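Who Checks the Checklist? Rules for Recording with Hand-Held Grippers in Shared Outdoor Places
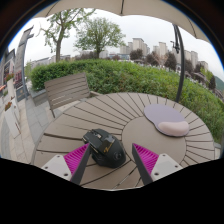

Odero Shukla
Final-year student, Automation and Society
Project report, submitted 25/05/2024

1. What I set out to do

My project was meant to be a short one. The course handbook asks us to choose a set of rules used in robotics work and say whether they do what they claim. I chose the Vekine Code of Practice for Hand-Held Collection, which our teaching lab adopted in February and which everyone who signs out a gripper must now follow. It runs to 16 pages and has a signature box at the end of each section.

I began with the view that most of it was paperwork. I have changed my mind on a few clauses, and I say which ones below. On the rest I have not.

The question I tried to answer was plain. If a person follows the Code to the letter, is the work safer, fairer to other people and more useful to whoever trains a robot on it later? The Code treats these three as one thing. I think they pull apart quite often, and the places where they do are the ones worth reading.

2. How I worked

I read the Code against the recordings in the Ledska set, our lab's own collection of small table tasks. It holds 400 recordings, each with a form. I read every form. I watched the recordings where the form raised a question, and then a further batch where it did not, so that I was not only looking at cases already marked as odd.

I also used the gripper myself under the Code, outdoors, with ordinary desk things. The task sheet was dull on purpose: mouse, mouse pad, table. I filled in the forms as I went and kept a notebook of every point at which I did not know what a clause wanted from me. The notebook is longer than this report.

I did not measure injuries or complaints. There are none on file, and I would not trust a claim built on that. A lab with no complaints may be careful, or it may have no easy way to complain. Ours has an email address printed on page 14.

3. Clause 2: the work surface

Clause 2 says the surface must be "flat, stable and suitable". The form offers a single tick box for all of it. I ticked it for a slatted garden table, and I believe I was right to, but the clause gave me no help in deciding. A table made of slats has gaps. A mouse sits over them without trouble. A coin or a small screw is another matter, and the Code has nothing to say about matching the object to the surface.

"Suitable" is the kind of word that lets a rule be followed by anybody. In the forms I read, the box was always ticked. A box that is always ticked tells the reader nothing, and it takes up space where a useful line could go. I would replace it with a written entry: what the surface is made up of, whether it has gaps or a slope, and the smallest object used on it.

4. Clause 5: people and places in view

This is the clause I expected to dislike and ended up defending in part. It asks the operator to look round the whole area before starting and to think about what the camera will take in. The camera on the gripper has a very wide view. Working at a table under an umbrella, I was thinking about a mouse. The camera was taking in the hedge, the paving, the fronts of buildings and a row of high-rises beyond the trees.

So the clause is right that a small task can make a large record. Where it fails is in what it asks for next. The operator must confirm that "no private information is visible". I don't see how anyone can sign that outdoors. A window is a window. A sign may be too small to read on the lab's screen and clear enough after somebody has worked on the file. I could say that I had looked and had noticed nothing of concern, and that is a different promise.

I would also question who the clause protects. It is written so that the operator carries the blame. The lab chooses the camera and keeps the files, yet its own duties under Clause 5 fill two lines, one of which is a reference to another document that I was unable to get hold of.

5. Clause 7: names and logos

Clause 7 asks that marked goods be "avoided where practical". The mouse I used has a large gold-orange logo across its back. Under a strict reading I should have covered it or found a plain one. I did neither, and wrote this on the form.

My reason is that tape changes the object. If the recordings are supposed to show how people handle everyday things, then a set full of taped-over things is a poor guide. I accept that there may be legal reasons for the clause. The Code does not give them. A student reading it can't tell if the worry is about trade marks, about advertising or about the look of the thing, and each would call for a different step. In the forms the clause was followed by some operators and ignored by others, with no note either way.

6. Clause 9: light and weather

The Code sets a lower limit for light indoors and an upper limit of 2000 recordings per operator per term, which for some reason sits in the same clause. About outdoor light it says only that conditions should be "even". Under a pale sky, with a canopy overhead, I would have called ours even. The glossy top of the mouse still caught the light.

I asked myself whether this mattered, and I can't settle it from the forms. Shine on a glossy shell may be a fault in the record or it may be just what a robot has to cope with. The Code assumes the first. It offers no evidence, and the clause reads to me like something carried over from rules for studio work.

The cap on numbers I have less quarrel with, though it deserves its own clause. Tired people fill in forms badly. The later forms in long sessions were shorter, and several repeated the wording of the one before down to the spelling mistakes.

7. Clause 11: hands and fingers

The safety clause is the weakest. Its wording was plainly written for a powered arm: it speaks of a stop button, a marked zone and a trained second person. A hand-held gripper is moved by the person holding it. Our lab's answer has been to mark these items "not applicable", so that the main safety page of a signed form is mostly blank.

What a person holding the tool would want to know is left out. How long should one hold it before a rest? Where should the free hand be when the fingers close? What should be checked on the fingers before use? I looked mine over at the start of each session, the ribbed magenta backing and the dark inner strips, and found no line on the form on which to say so.

8. What I would change

I would keep the look-round in Clause 5 and rewrite the promise that follows it. Clause 2 should ask for words in place of a tick. Clause 7 should either give its reason or go. Clause 11 needs to be started again by somebody who has held the tool for an afternoon.

I would also ask the lab to check a sample of forms against the recordings. At present the form is signed, filed and counted. I found no sign that any form had ever been sent back, which for 400 of them seems unlikely to mean that all were right.

9. Limits of this report

I looked at one Code in one lab, and I was both the operator and the critic. My outdoor sessions used one kind of task. Another student might read "suitable" or "even" with more patience than I did. I have not seen the earlier draft of the Code, and some of the clauses I complain about may be what was left after a better version was cut down. The notebook and my completed forms are attached as Appendix A and Appendix B.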